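Section 4. Installing and Testing the Counter Alarm

4.1 Before You Begin

The Vuvudum counter alarm allows a member of staff to call for help silently from a ticket window, pay booth or reception desk. A complete set consists of one base station, the alarm buttons, a wall display for the supervisor's office and a key for the base station cover. Installation must be carried out by a person authorized by the site manager.

Confirm the following before work starts:

The supervisor's office has a working outlet and a network connection.
The site has been registered with the Laltmont monitoring desk, and the site code has been received in writing.
Staff on duty have been told when testing will take place.

CAUTION: Do not press any alarm button until the base station has been placed in test mode. A press outside test mode is treated as a real emergency and may result in a police response.

4.2 Placing the Base Station

1. Choose a position in the supervisor's office that cannot be seen from the public area.
2. Fix the mounting plate to the wall, at least 80 inches above the floor.
3. Hang the base station on the plate and push down until it clicks.
4. Connect the network cable, then the power cable.
5. Wait for the status light to turn solid green. If the light is still flashing after 14 minutes, disconnect the power and repeat step 4.
6. Unlock the cover, turn the selector to TEST and leave it there until Section 4.5 is complete.

NOTE: The base station contains a backup battery. The battery is shipped partly charged and should be left on main power overnight before the system goes into service.

4.3 Fitting the Alarm Buttons

Each base station supports up to 40 buttons. Buttons fitted below a counter should be within reach of a seated person and should not be placed where a knee, drawer or bag could press them.

1. Clean the underside of the counter and allow it to dry.
2. Hold the button in place and ask the person who normally works there to reach for it without looking. Adjust the position if necessary.
3. Fasten the button with the two screws provided. Adhesive pads are for temporary counters only.
4. Write the location on the button record sheet – for example, "Booth 2, left side."

4.4 Pairing

1. On the wall display, select Settings, then Buttons, then Add.
2. Enter the installer code. The factory setting is 3755 and must be changed before the system is put into service.
3. Press and hold the first button until its location prompt appears on the display.
4. Enter the location exactly as written on the record sheet. Responding officers will be given this wording.
5. Repeat for each remaining button.

4.5 Testing

1. Call the Laltmont monitoring desk and give the site code. State that a test is about to begin.
2. Press each button once. Check that the correct location appears on the wall display and that no sound is heard at the counter.
3. Ask the monitoring desk to read back the locations received.
4. Correct any errors and test those buttons again.
5. Turn the selector to LIVE, lock the cover and tell the monitoring desk that testing has ended.

CAUTION: Staff must not approach, follow or attempt to detain a person after raising an alarm. The local response plan – including the Bălan procedure for staff working alone – is set out in Section 6.
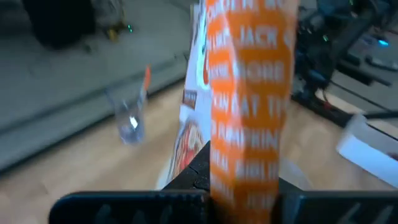 Parwood Technical Publications | Counter and Booth Systems | Revised June

Keep the completed button record sheet with the site log. Repeat the test in 4.5 every month and whenever a counter is moved.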